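Hartono opens its hand-held gripper kit to small shops

8 December 2024

If you've been reading this page for a while, you know I've been whining about the price of teaching a robot to do anything useful. So I was pretty happy to hear this week that Hartono is finally selling its hand-held gripper kit to regular people (well, regular people with a workbench and a robot arm in the corner). Until now you could only get one through a lab or if you were lucky enough to land on the pilot list. Orders opened this morning, and I've had a pilot set on loan since February, so I have opinions!

The short version of the news: the kit is sold as a pair, left and right, with the straps, the cables, a bag of spare finger pads and a license for the recording software, which is called Jisteo. You do the job yourself with the grippers on your hands, Jisteo records how you did it, and the recordings go into training whatever arm you own. Hartono is also selling single grippers, but I'd skip that unless your jobs really are one-handed. Mine never are. I thought sorting tea tins would be, and then I spent an afternoon chasing them along the bench.

Two sizes of finger will ship. The wide ones are the set most of us in the pilot used, and there's a narrow set for small parts that I haven't touched yet, so I can't tell you a thing about those. Both fit the same mount and both come with plain screws, which made me very happy, as I had been losing the odd little clips on the older version at a shocking rate.

I talked with Mayu Furukawa, who runs the training side at Motano, a small outfit that packs drink supplies for cafes and has had several pilot sets going. She told me the first thing they tried was cups, and that she regretted it for about a week. "Everybody thinks a paper cup is easy," she said. "You squeeze a little too much and it's an oval. You squeeze a little less and it's on the floor." They ended up recording 184 good runs of the cup job before the arm could do it in a way she'd show a customer. The second job, which was lids, took almost 194, and she still isn't in love with the results.
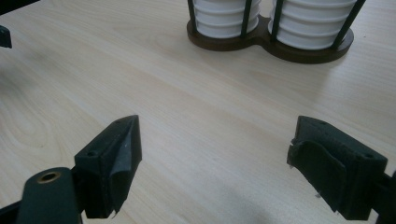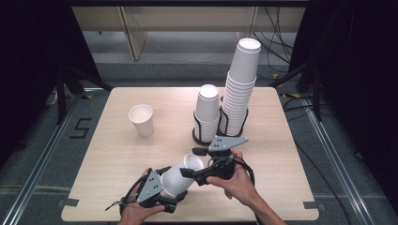 What Mayu likes best is how fast new people pick it up. Her newest hire was making recordings she could keep before lunch on the first day, and this is a guy who had never been near a robot. I had the same experience when my sister came by and grabbed the pair off my bench. She was clumsy for ten minutes and then she was better than me (she plays the piano, I'm choosing to believe that's why). With the old way, where you steer the arm around with a controller, I'd lose most of a day just getting somebody comfortable, and they'd still be scared of bumping into things.

The pads are where I have complaints. They grip really well when they're new, and I mean really well, I could pick up a business card. But on my set they started to shift after a few weeks of steady use, and once a pad moves, your recordings from Monday-you and Friday-you don't quite match anymore. Hartono says the retail kit has a stronger adhesive and that each box has 11 spares in it. That seems like a strange number to me, but okay. I asked if pads would be sold by themselves and the answer was yes, starting in February, price to come. I'd like to have seen that price today, alongside the rest of them.

Comfort is a mixed bag too. The straps are fine. The weight is fine for the first half hour, and then you start to feel it in your forearms, especially if you're holding something out in front of you and trying to be slow and careful. Motano has people switch off every 20 minutes or so, and I think that's smart. I tried to power through a long session in the spring and I couldn't open a jar that night.

Now Jisteo. I was ready to hate it, and I don't! It starts quickly, it tells you in plain words when a recording is no good, and you can throw out a bad run with one button. What it does badly is names. Every run gets a long string of numbers, and if you forget to label it right then, good luck finding it later. I've got a whole folder from the summer that I'm never going to sort out. Mayu says her team keeps a paper notebook next to the computer, and she asked Hartono for a simple notes box back when the pilot started. It's supposed to be in the next update. We'll see.

You do need to know what the kit won't do. It doesn't come with an arm, and it doesn't come with the gripper that goes on the arm, so plan on that being a separate purchase if yours doesn't match. Hartono lists 3 arms it has tested with, and one of those is the Nullus bench arm, the one I have. Setup with the Nullus took me most of an evening, mainly because I skipped a page in the guide and had left and right swapped - my arm spent a while very confidently doing everything backward. If your arm isn't on the list, write to them before you order. They were straight with me when I asked about my older one (the answer was no).

Would I buy it? For a shop that already owns an arm and has one or two fussy jobs that come up every day, yeah, I think I would. For someone who just wants to play around, I'd wait and see if a used pilot set turns up, as a few of the pilot folks are trading theirs in. I have to send mine back at the end of the month and I'm kind of sad about it.

Orders go through the Hartono site, and the first boxes are due out in February. Pilot users get a discount on the pair but not on the single, so check your email for the code, and look in your junk folder too. Mine was in there between two ads for gutters. If you order a set, write and tell me how the new pads hold up, and I'll post an update once I've had a chance to try the narrow fingers.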